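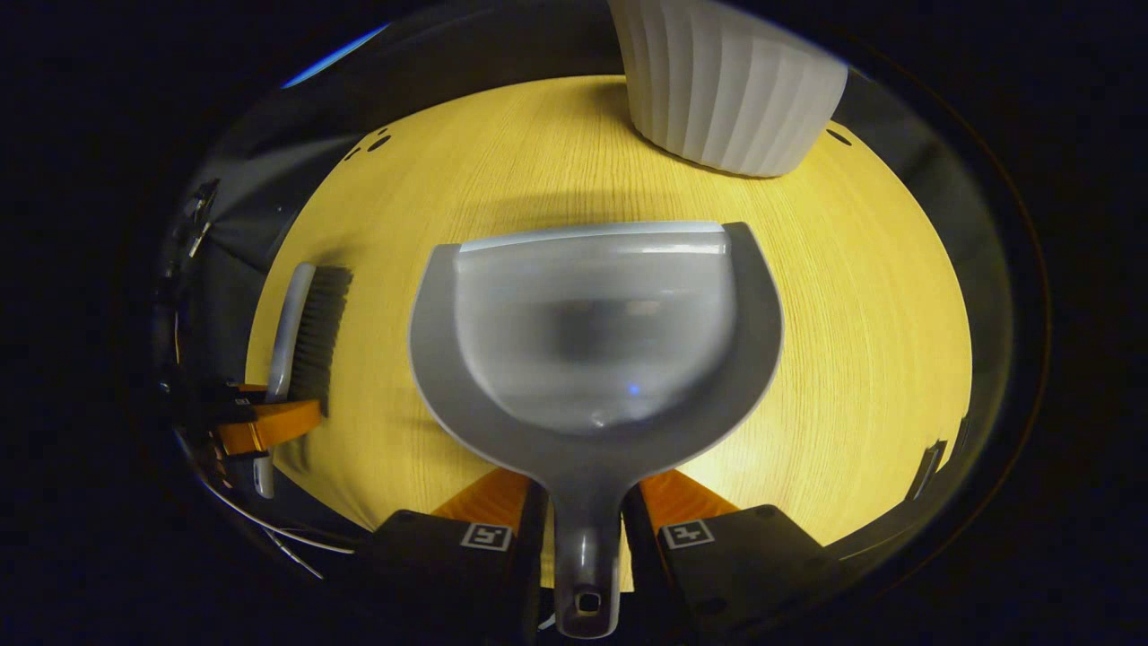

Kirenby wrote in after the last open mic to say that the poets could be heard perfectly well in the car park and hardly at all in row three. Section 3 has been rewritten as a result.

3. Setting up the spoken word stage (Burnanport Arts Hall)

3.1 Unlock the side door and bring in the Stondel speakers, one at a time. They are heavier than they look, and they look heavy.

3.2 Stand one speaker at each front corner of the stage, level with the tape marks and turned in slightly towards the seats. The fire exit does not need to hear the poetry.

3.3 Run both cables along the back wall to the mixing desk. Tape them down wherever anyone might walk, dance or make an entrance.

Caution: Keep the desk switched off until every cable is in. The bang is impressive but has already been done.

3.4 Turn all the sliders down, then switch on the desk, then the speakers. When packing up, speakers go off first.

3.5 Plug the microphone into channel 1 and bring the slider up slowly while someone reads aloud from the middle of the stage. "One two, one two" will do, though poets tend to offer more.

Note: If it howls, lower the slider and move the microphone back from the speakers. Glaring at the desk has been tried.

3.6 Drummers go stage left on the Hrnčiar rug and need no microphone. They will ask for one.

3.7 Put out chairs in rows, leaving the centre aisle clear. The hall's limit is 109 seated, performers included.

3.8 Allow around 18 minutes for the sound check, longer if there is a choir. Doors stay shut until it is finished.

For the lights, go to section 4.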